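Support > Cabinet Fronts > Ditton Series > Painting and Hanging Guide

Section 6. Painting and refitting a framed front

This section explains how to paint a Ditton framed front and hang it again on the cabinet. It is valid for doors and for drawer fronts. For flat fronts without molding, please see the separate sheet supplied with kit 2106.

Before you start, read all steps one time to the end. The paint needs a long rest between coats, so plan two days for the work.

6.1 Preparing

1. Open the door fully and support it from below with a box or with the help of a second person.
2. Loosen the hinge screws with a hand screwdriver. Keep the screws of each hinge together in a small cup.
3. Lay the front on a soft blanket, with the outside face up. Remove the handle.
4. Wash the face with warm water and a little dish soap. Let it dry completely.
5. Sand lightly in the direction of the long side. In the corners of the molding use a folded piece of paper, not a machine.
6. Wipe away the dust with a clean cloth.

CAUTION: Do not sand through the factory primer. If you see bare material, apply Trula primer on this place and wait 40 minutes.

6.2 Painting

1. Stir the paint slowly. Do not shake the can, this makes bubbles.
2. Paint the molding first, with a small angled brush. Start in a corner and go all the way around.
3. Paint the inset area with a foam roller.
4. Paint the flat margin last, and pull the brush outward to the edge.
5. Wait 20 hours, then apply the second coat in the same order.

Note: Strong colors such as green or red can show light streaks after the first coat. It is normal, and the second coat usually covers them.

Check also the lower edge of the front. Many people look only from standing height, and then they find a paint drop there after it is hard. Bend down and look along the face from underneath, in good light.
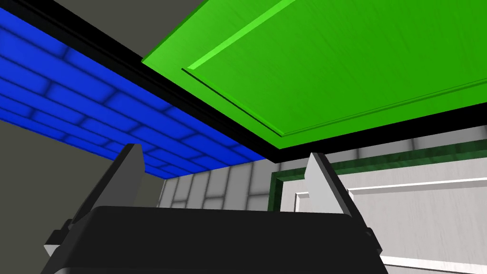
Fig. 6. Green front with raised molding, seen from below.

If you find a drop, do not touch it while it is soft. Let it harden, sand it flat and paint only this place again.

6.3 Hanging the front

1. Put the hinges in their old positions and turn the screws in by hand, only until they hold.
2. Close the door carefully and compare the gap on both sides.
3. If the gap is not equal, turn the side screw of the upper hinge a quarter turn and check again.
4. When the gap is good, tighten all screws.
5. Fit the handle and the Takeda soft pads on the inside corners.

CAUTION: Keep fingers away from the hinge arm when the spring is under tension.

Note: Do not clean the new paint with any liquid for the first week. After this time, a damp cloth is enough.

Last revised: Apr 9, 2022

Related guides
Vomix roller care and storage
Ditton hinge adjustment, upper cabinets
Choosing a Trula primer
Takeda soft pads: fitting and replacing

This site uses cookies to remember your language and your saved guides. Accept / Change settings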